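Why Do Some Things Shine?
Science Pages for ages 8 to 11
By Sioned Craddock

Light travels in straight lines. When it meets an object, three things can happen to it. It can pass through, it can be soaked up, or it can bounce off. The bouncing is called reflection. Most objects do a mixture of the three.

You see an object when light bounces off it and enters your eye. The way the light bounces decides whether the object looks shiny or dull.

Smooth and rough

A smooth surface sends light off in an orderly way. If all the rays come in from one direction, they all leave in one direction. This is called specular reflection. A still pond and a bathroom mirror both do it.

A rough surface is made of tiny slopes that face different ways. Each slope sends its share of the light somewhere else, so the light is scattered. This is called diffuse reflection. Paper, chalk and bricks do it.

Polished wood does both. Some light bounces off the glossy top and makes a whitish patch. The rest reaches the wood, scatters, and comes back out carrying the color of the wood. A scratch has edges that face new directions, and it often shows up as a pale line.
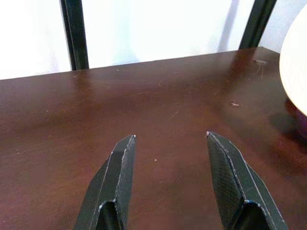
Why metal is different

Metal contains very small particles called electrons that are free to move about. When light hits the metal, these electrons send most of it straight back. Very little gets inside. Steel and silver reflect all the colors of light by nearly the same amount, so they look gray or white. Gold and copper soak up more of the blue light, so they look yellow or reddish.

The shape of the metal matters too. A flat sheet gives a flat reflection. The inside of a bowl or a spoon curves inward and is called concave. Held at arm's length, the inside of a spoon turns your face upside down. The back of the spoon curves outward and is called convex. It shows your face the right way up, but small.
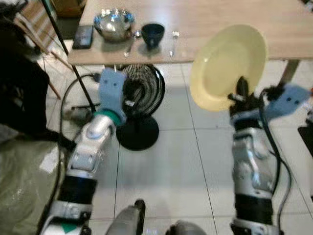

Glaze on tiles

Clay is dull after it is fired. To make a tile shiny, the maker coats it with glaze, a mixture of ground minerals and water, and heats it again in a kiln. The minerals melt, fill the small holes in the clay, and cool into a thin layer of glass. Light bounces off the glass in an orderly way. A white tile also scatters light from beneath the glass, so it is bright from every side.
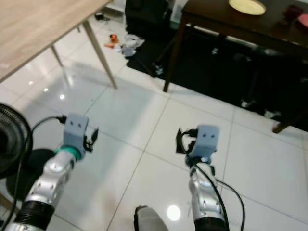 Photo: Parry / Tradent

Gloss can be measured. A gloss meter shines a beam at a surface at a fixed angle and records how much of it bounces off at the matching angle. Dull paint gives a low number. Glossy paint gives a high one.

Test it yourself

You will need a flashlight, a sheet of kitchen foil and a dark room.

1. Lay the foil flat on a table, shiny side up. Shine the flashlight at it from one side, at a slant.
2. Look for the bright patch on the wall opposite.
3. Crumple the foil gently, open it out, and shine the light again.
4. Write down what changed.

The foil reflects nearly as much light as it did before. The creases send it in many directions, so the patch breaks up into small spots.

Next, look at a polished table with a window behind it. Move your head from side to side. The pale streak moves with you, as each new position of your eye catches light from a different part of the surface.
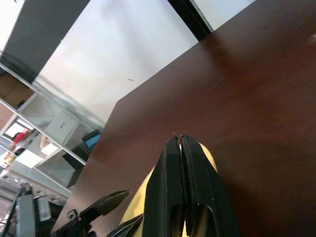
A streak of reflected light on dark, glossy wood.

Words to know

Concave: curved inward.
Convex: curved outward.
Diffuse: spread in many directions.
Specular: like a mirror.

Next in this series: Why Is Glass Clear?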